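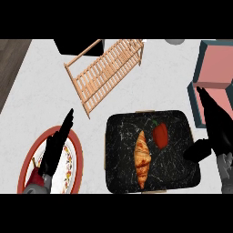
Looking after a two-arm counter cell

Updated Sep 11, 2026 by Nestor Villanueva

These are the notes we keep for the kitchen cell at Cosby: two Jatow arms mounted side by side at the front of a counter, a two-finger gripper on each, and whatever dishes and groceries the task calls for. Most of it applies to any pair of small arms working over a home-style counter. Follow the arm manual first where it disagrees with me.

Before you touch anything

Press the stop button, then switch off at the box. The stop alone leaves the joints holding on their brakes, and the gripper can still have power on it. Put a hand under the forearm before you release a brake by hand. The arm drops faster than you expect, and it will break a plate and bruise a thumb on the same trip.

Take off rings and watches. Tie back long sleeves. If two people are working on the cell, the one at the keyboard says "live" out loud before turning the power on and waits for an answer.

Bolting down

The base plates go onto the steel rail, never straight onto the counter. We tried clamping to the counter edge in the first month and the clamps crept. A base that has crept by the thickness of a coin is enough to make every grasp land to one side.

Tighten the four base bolts in a cross pattern, a little at a time, and run a paint pen line across each bolt head and onto the plate. After that you can check the bolts by looking at them. If the line is broken, the bolt has turned.

Do the same on the wrist flange. The flange screws are small and strip easily, so use a good hex driver and not the folding key that came in the bag. One small drop of medium thread locker per screw. If you use the strong kind you will be drilling it out later.

Set the arms far enough apart that both elbows can swing out without meeting. The reach drawing in the manual shows the arm without a gripper, and the gripper adds a good hand's length. Move both arms by hand to the middle of the counter with the power off, and look at where the elbows end up.

Cables

Leave a loose loop at the wrist and another at the elbow. Turn the wrist all the way one way, then all the way back, and watch the loop. It should never go tight and it should never hang low enough to catch a cup.

Use hook-and-loop straps on the moving parts. Zip ties are fine on the rail. On the arm they cut into the jacket, and the cut ends scratch your hands when you clean.

When a gripper drops out for a moment and comes back, suspect the cable before the gripper. Ours did this through most of August. We swapped the gripper, reloaded the software and changed the power supply, and the fault was a cracked wire just behind the wrist plug. Wiggle the plug while someone watches the status light. It takes a minute and would have saved us a week.

Gripper fingers

Wipe the fingers at the end of each day with a damp cloth and a little dish soap, then a clean damp cloth, then a dry one. Don't spray anything at the gripper. Spray the cloth.

Skip alcohol on rubber pads. It makes them grippy for an hour and then brittle. It is fine on bare metal and hard plastic.

Bread is the worst thing we handle. Flakes get into the slides and pack down at the back where you can't see them, and the first sign is a gripper that reports closed when it isn't. A soft paintbrush gets most of it out. Open the gripper fully, brush toward the tips, close it, open it, brush again. Canned air drives the crumbs further in. For practice runs we use play food with no crumbs at all and keep the real stuff for the last day.

Change the pads when the pattern on the surface is gone in the middle, even if the edges look good. We buy them from Olteanu in sheets and cut our own, which costs much less than the ready-made ones and fits better if you cut with a fresh blade. Warm the old pad with a hair dryer, peel it slowly, and rub the glue off with your thumb. Press the new pad on with the gripper itself: put a flat wood block between the fingers, close at low force, and leave it overnight.

Always change both pads on a gripper together. A new one facing a worn one will tilt whatever you pick up.

To check that the fingers line up, close them slowly on a strip of thin paper and pull. It should drag the same at the tip as at the root. If the tip is loose, the finger mount has bent or a shim has gone missing. Shims fall out when you change fingers. Do it over a tray.

Grip force

Start low. The factory setting on ours was 57 and that will mark a soft pepper. We run 40 for produce and go up only for plates and pans. Write the number on tape on the side of the control box, and change the tape when you change the number.

A plate wants to be picked up by the rim, with one finger under and one over, and the wrist tipped back a little before it lifts. If it slips, clean the rim and the pads before raising the force. Nearly every slipped plate we have had was grease.

The counter

Stone and tile look nice and are hard on everything that gets dropped. We lay a thin rubber shelf liner under the work area when the task allows it. It also stops trays from sliding when a finger bumps them. Trim it so no edge curls up, and tape the corners flat.

A glossy top throws the overhead lights back at the cameras. Move the lamp before you start changing camera settings. A white bedsheet hung between the lamp and the counter did more for us than an afternoon of adjusting exposure.

Mark home spots for the things that should start in the same place each time. Small dots of removable tape at two corners will do for anything square. For a round plate, put dots where the rim sits at left and right. Keep the dots small and close to the counter color or the camera software may start to treat them as part of the task.

Tall things such as racks and open boxes go toward the back or the sides, with a clear patch in the middle for handing off. If an arm has to reach over a rack, raise the whole path. Don't count on the elbow clearing it.

Zeroing

Zero both arms after any crash, any bolt work, and any time the cell has been moved, even by a few inches. Let the arms warm up first with the slow exercise program. Joints that have sat overnight are stiff, and a zero taken cold will be a hair off by lunch.

Use the pin and not your eye. The pin should go into its hole with finger pressure. If you have to tap it, stop and back the joint off.

After zeroing, send each gripper to the same taped cross in the middle of the counter, one at a time. If one is on the cross and the other isn't, redo the one that isn't. If both are off by the same amount in the same direction, the rail has moved and the arms are fine.

Matching the simulated copy

We keep a simulated version of the cell for trying out motions before they go to the real arms. It is only useful if it is kept up. Whenever you move a base, change finger length or raise the counter, measure again and put the new numbers in the same day. I measure from the back left bolt of the left base every time. Pick any point you like, but write down which.

Check finger length in particular. New pads and longer fingers get forgotten, and then a motion that hovers nicely over a tray on screen puts a fingertip into it on the counter. Run anything new at quarter speed the first time with a hand near the stop.

Objects in the simulation have no grease on them, and they weigh whatever someone typed in. Put the real ones on a kitchen scale.

Greasing and fans

The Jatow wrist takes a very small amount of grease, a bead the size of a grain of rice. Too much works its way out and ends up on the plates. Ours was due when the hour meter read 1,698, and by then the old grease had gone dark and gummy. We now do it earlier.

Vacuum the fan grille on the control box every couple of weeks. If the box sits on the floor under a counter it will fill with flour and lint. Ours is on a shelf now.

If the box shuts down after some 40 minutes and starts up fine once it has cooled, it's the fan filter. Rinse it, let it dry all the way, and put it back with the arrow facing in.

Spare parts worth having

Wrist cable, one for each side (they are different lengths)
A full set of flange screws
Pad sheet and fresh blades
Shims, in a labeled bag
A fuse for the control box
One spare finger pair, already fitted with pads

Drolov makes a finger pair that bolts onto the same mount. It is cheaper and the holes line up, but the fingers are a bit shorter, so change the length in the software if you use them. We keep a set for emergencies with a tag on it that says SHORT.

Shutting down

Park both arms folded back over the rail with the grippers half open. Closed fingers left overnight put a dent in the pads. Clear the food first, then the dishes, then wipe the counter, and wipe the fingers last. Hang the stop button on its hook – a button left on the counter gets knocked to the floor, and we have replaced 2 of them already.

Write down anything odd in the notebook by the door, even if it went away by itself. Put the hour meter reading next to it.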